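Forum: Warehouse and Shop Floor > Automation
Thread: Went to the Bolto open day, not sold

gindulico_fan
Posted Friday, 8:12 pm

Bolto opened up its test store and I took the afternoon off to go. 70 of us in folding chairs, one humanoid, two shopping baskets. I do night replenishment for a living, so I watched the hands and skipped the speeches. It was picking bags of chips off a shelf, and to be fair it had hold of a light blue one by the side with a proper pinch, basket in the other hand.
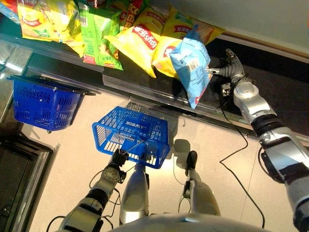 Re: Went to the Bolto open day, not sold

nakov_dan
Posted Friday, 8:40 pm

Was it running on its own or was there a guy with a headset behind a curtain? Every demo I have been to, there's a curtain.

gindulico_fan
Posted Friday, 8:51 pm

I asked. Paavo Sjöberg, who ran the session, said "supervised," and when I asked what that meant he said it depended on the task. Make of that what you like. He also quoted 639 successful picks in August. Out of how many? He'd have to get back to me.

What bothered me more was the shelf. Look how the chips are lying, all piled up and leaning on each other, with the canisters on their sides at the end.
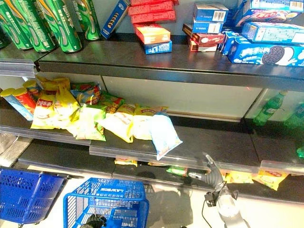

I've had customers leave a bay like that at closing and it takes me two minutes to face up. I want to see a robot do the facing. Taking one bag away from a pile is the easy half of the job.

shelfie12
Posted Friday, 9:20 pm

Disagree. A messy shelf is the harder test. If they had lined everything up with a ruler you'd be in here saying it was rigged. Chip bags are horrible to grip, they crumple and slide and the shape changes every time. I worked on a packing line with suction grippers and we gave up on bags completely.

nakov_dan
Posted Friday, 9:34 pm

Fine, but who is buying this? A shopper can pick up their own chips. For online orders you'd want a back room with bins, and you wouldn't need legs for it.

shelfie12
Posted Friday, 9:47 pm

The store already exists, the back room doesn't. That was the whole Shao argument when they pitched us. I didn't buy all of it either, but the bit about not rebuilding 280 stores made sense to me.

gindulico_fan
Posted Friday, 10:05 pm

I'll give you the grip. The hand is better than I expected -- four long fingers and a thumb, and it can open them right out. My problem is pace. I timed 12 minutes of the session on my phone and came away thinking I'd have had the bay done and been on to drinks.

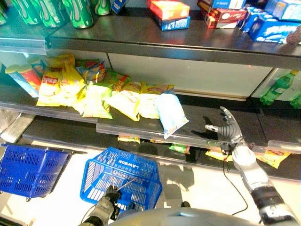 Right hand reaching up toward the chips, left hand on the basket handle.

nakov_dan
Posted Friday, 10:18 pm

There's a cable hanging off that wrist. Did you ask about battery life?

gindulico_fan
Posted Friday, 10:26 pm

Ran out of time, they cut questions short for coffee. I have Sjöberg's email and I'm going to ask about power and the total number of attempts. Will post the reply if I get one.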